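Pluteo two-arm sorting bench: review after one term

Reviewed by Maeve Quinlan

We bought the Pluteo as a package: butcher-block table, two arms with mounting plates, a rail kit and a set of plastic bins. The quote also listed a controller licence for each arm. Our use is small-parts sorting trials, and the purchase came out of a teaching equipment budget that has to last until March. I looked at it mainly as a line item, and I have tried to cover the costs that didn't appear on the quote.

Assembly and footprint

Assembly took two people a full day. The instructions are adequate for the table and poor for the rails; the torque figures for the rail clamps are in a separate PDF that has to be requested. Allow more floor than the catalogue drawing suggests. The arms mount on opposite sides, the elbows travel outboard of the rails, and the operator's desk needs its own space beside the table. We had measured for the tabletop only and lost a storage bay as a result.

Working area

For the standard trial we use toy building bricks in reds, oranges and yellows. The colours are close enough to make the sort worth doing, and bricks are cheap to replace. One arm works the near side of the table while the other covers the bins at the far edge. 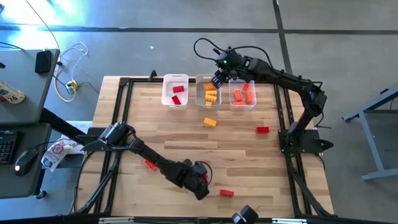
Colour sort in progress, three bins along the far edge.

The wood top is a good choice. It doesn't glare under overhead lighting, and it can be sanded and re-oiled. The bins are the weak item. They are light, they have no locating features, and any contact at the rim shifts them. Declan Moynihan cut a locating strip for ours from scrap. Keane sells a heavier bin at $19 each, and I would specify those from the start.

Cabling

Cable management is left to the buyer. The arm cables are generous in length and form loops near the wrist, which have to be allowed for when planning paths. Budget $60 for clips and sleeving.

Consumables and support

Finger pads are $106 a set. We are on our second. Boreo quoted less for a compatible pad, but the lead time was longer and the fit is untested here. Phone support was competent on the one occasion we needed it, though it closes at 4 p.m. Eastern.

Compared with the Irner

The Irner bench has better documentation and a single arm. Adding the second later requires a new base, so the initial saving disappears if two arms are ever likely.

Recommended for labs with the floor area. Hold back $200 beyond the bins and pads for small hardware in the first term, and ask for the clamp PDF when you place the order.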